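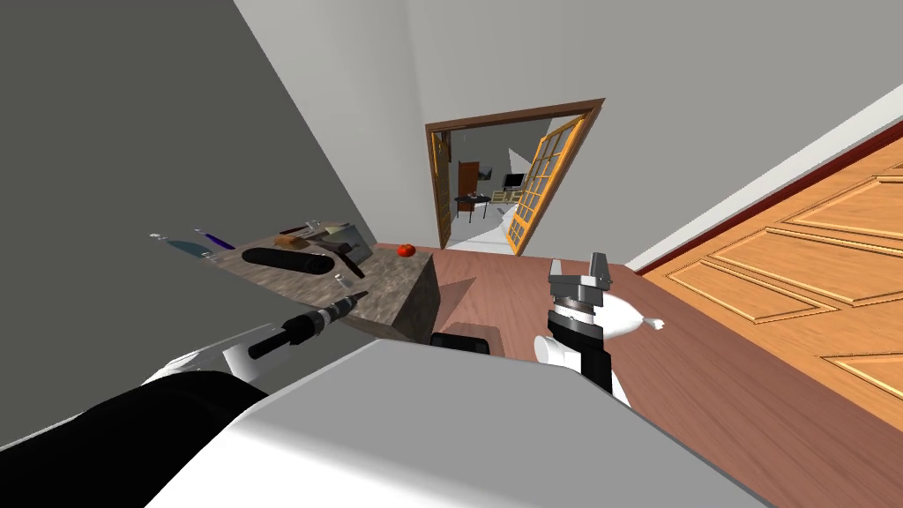 Slide 1: stone-look counter, speckled gray-brown, rendered

Okay, hi everybody. Wait for the door to close. Say thanks to Kvido Kubíček for the intro and for fixing the projector.

So this talk is about countertops, and mostly about the one I picked wrong. I redid my kitchen last December and I spent way more time choosing the faucet than the big slab I chop onions on every single day!

Start with the granite story. I went to the Porkameck yard with a sample the size of a playing card (don't do this) and came home having ordered something that looked like a wet parking lot. Pause here, people usually laugh. Ask who has done the same with paint.

Next bit, patterns. Speckled stone hides crumbs, and I love it for that, but it hides crumbs from you too – I wipe mine by feel now. Pass the two sample tiles around, dark one first.

Money. My first quote was 847 dollars for the short run by the stove, and the second place wanted almost 600 for the same piece. Same edge, same thickness. Get 2 quotes, please. The sink cutout was another 435 and I hadn't budgeted a cent for it.

Sealing. Do the water drop test live if there's time. Put a drop on the tile, keep talking, come back to it. If it soaks in and leaves a dark spot, the stone wants sealer. Don't forget to come back to it like I did in rehearsal.

Skip the slide on edge profiles if we're running late – go straight to questions. Tiles go back in the blue bag.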